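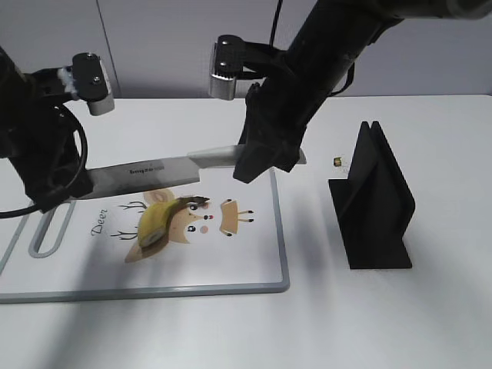

3 The Slicing Task

3.1 How the task was chosen

The course asks each student team to pick one kitchen job and teach it to a pair of arms by the end of the term. The handout suggests folding a napkin. Our team, having seen the previous year's napkins, chose fruit. Iraklis Liapis argued for cucumber on the grounds that it is straight, cheap and does not roll very far. Stavros Mavromatis pointed out that the corner shop in Murken closes before our lab slot and that the vending area sells bananas. The matter was settled by supply.

A banana is a poor choice for almost every reason we can now list. It bends, so a cut at a right angle to the board is seldom a cut at a right angle to the fruit. The peel resists the blade and the inside does not, and the change from one to the other takes place in a distance our controller regards as nothing at all. It also ages during the experiment. A fruit bought for the first session of a week was, by the last one, a different material with the same name. We kept using it. The budget for consumables in a two-credit course does not allow for sentiment.

3.2 Setup

Figure 1 shows the workspace during a trial. Two arms reach in over a white table. The right gripper holds the knife by its handle and does the cutting; the left arm is there to steady the fruit. Each arm carries its own wrist camera, and a fixed camera covers the whole table. The knife is an ordinary kitchen knife with a white handle and a broad metal blade. We did not modify it, partly to keep the task realistic and partly because the workshop in Limitz wanted a signed form.

The cutting board was bought by the one member of the team who had a discount card. It carries a cartoon deer and, in case of doubt, the word "Deer." Reviewers of our mid-term report asked whether the print was a deliberate visual distractor. We wrote that it was a source of natural background variation, and the phrase survived into the final grade. The tan and brown of the drawing are close to the colors of an old banana, and the policy had opinions about this, which we return to in Section 3.4.

Figure 1. The slicing workspace. The knife is held above the board by the right arm; the banana, with one end already cut, lies across the printed deer.

3.3 Demonstrations and procedure

All demonstrations were given by the two of us who had passed the safety quiz. We recorded 30 of them, each starting with the fruit laid on the board by hand and ending when the knife had been lifted clear after a cut. Demonstrations in which the operator sneezed, lost the fruit or said something that made the other operator laugh were kept. Removing them would have left us with rather little.

The position of the fruit was varied by eye. We had meant to use a printed grid, and a grid was in fact printed, but it was the wrong size and was used to level a table in the Idard room. In practice the fruit tended to end up on the deer. We noticed this only when looking back through the recordings, and a careful reader may treat it as a flaw in the method.

The policy was trained overnight on the shared machine, in the queue behind the Nanayakkara group, whose jobs are longer than ours and better named. It was then tested over 10 trials in one afternoon, 9 Oct 2022, with both authors present and a hand on the stop button. A trial counted as a success if one piece came away fully, peel included, and the knife returned above the board without touching either arm.

3.4 What went wrong

We describe the failures in more detail than the successes, there being more material.

The most common was the shallow cut. The blade came down at a sensible place, met the peel, and was lifted again with the confidence of a job completed. The demonstrations are at fault here. One operator saws and the other presses, and the policy appears to have learned the first half of one and the second half of the other. We had each considered our own technique to be the normal one and had not thought to discuss it.

The second was the roll. When the left arm touched the fruit late, the curve of the banana acted as a rocker and the cut landed on its shoulder. Turning the fruit so that it curved away from the fingers helped. We adopted this partway through practice and wrote it on the whiteboard, where it was erased by a calculus tutorial.

The third we called grazing. With a brown fruit, the knife would sometimes line up over the drawing and make a careful cut toward the animal's body, with the banana untouched beside it. It never happened in practice with a fresh yellow one. We take this as weak evidence that color matters more to the policy than shape, and as fairly strong evidence that we should have bought a plain board. A later team repeating the work should do so, and should agree beforehand on whether to saw.

One smaller point concerns the shadows. The arms and the knife darken the front of the table and the lower part of the board, and the shading shifts as the arms move. We did not control for this. The obvious test is to move the lamp and run the same trials again, but the lamp is bolted to a beam with a plate dated 1905, and we were asked to leave both alone.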